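생활 작업 팁: 집 안에서 휴머노이드에게 물건 옮기기를 맡길 때의 기본 수칙

최종 수정: 2025년 2월 9일

휴머노이드를 침실이나 세탁 공간에서 돌릴 때는 공장용 안전 규정을 그대로 가져오기 어렵습니다. 울타리를 칠 자리가 없고 가구 배치도 집마다 다릅니다. 아래 내용은 Detgate 작업실에서 쓰는 실내 작업 수칙 가운데 가정에서도 바로 적용할 수 있는 것만 추린 것입니다.

1. 작업 구역부터 정하기

로봇이 팔을 뻗는 범위에 발 디딜 공간을 더한 만큼을 작업 구역으로 잡습니다. 구역 안에는 이번 작업에 쓰는 물건만 둡니다. 러그와 슬리퍼, 멀티탭은 먼저 치우세요. 반려동물은 다른 방에 두고 문을 닫습니다.

2. 물건과 받침 고르기
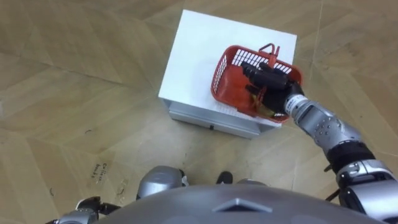
처음 맡기는 물건은 가볍고 떨어뜨려도 깨지지 않는 것이 좋습니다. 유리그릇이나 물이 든 통은 동작이 안정된 뒤에 시도합니다. 받침은 빨간 바구니를 올려 둔 흰색 받침대처럼 윗면이 평평한 것을 쓰고, 바퀴가 달렸다면 반드시 잠급니다. 손가락이 바구니 안에 들어가 있는 동안에는 사람이 같이 잡아 주지 마세요. 위치가 틀어졌으면 일단 정지시키고, 손이 완전히 빠져나온 다음 고쳐 놓습니다. 서랍이 있는 가구는 서랍을 끝까지 닫아 둡니다.

3. 케이블 정리

전원선과 통신선은 로봇의 등 뒤로 빼고, 걸어갈 방향에는 놓지 않습니다. 천장 쪽에서 내려오는 선은 몸을 돌려도 당겨지지 않을 만큼 여유를 줍니다. 바닥에 닿는 선은 벽이나 가구를 따라 보내고 사람이 다니는 길을 가로지르지 않게 합니다. 커넥터는 시작 전에 한 번씩 눌러 확인합니다.

4. 사람의 위치

감독하는 사람은 정지 버튼을 손에 들고 로봇의 옆이나 비스듬한 뒤쪽에 섭니다. 정면에서 물건을 건네는 것은 금지입니다. 출입문까지 가는 길은 비워 두고, 소화기는 문에서 가까운 곳에 둡니다. 두 사람이 있을 때는 정지를 맡을 사람을 미리 한 명으로 정합니다. 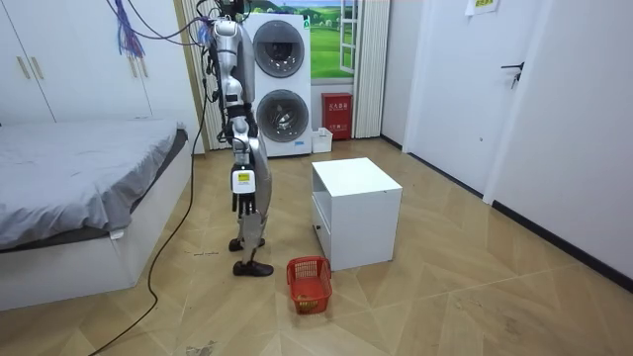
바닥에 놓인 빨간 바구니와 흰색 수납장 앞에 선 로봇. 긴 검은색 케이블은 로봇 뒤쪽 바닥으로 이어진다.

5. 바닥에 있는 물건

바닥의 바구니를 들게 하려면 몸을 숙여야 하므로 탁자 높이 작업보다 넘어질 위험이 큽니다. 발끝과 물건 사이를 띄우고 속도를 낮춰 시작하세요. 침대 쪽으로 늘어진 이불이나 커튼 자락도 미리 걷어 둡니다.

6. 기록

작업 날짜, 물건, 정지 횟수, 정지한 이유를 한 줄씩 적습니다. 저희 양식은 18줄짜리 한 장입니다. 같은 이유로 두 번 멈췄다면 그날은 그 작업을 더 하지 않고 배치부터 다시 봅니다.

수칙 검토: 넬리다 파리아스, 옥타비오 카브랄
다음 개정: 7월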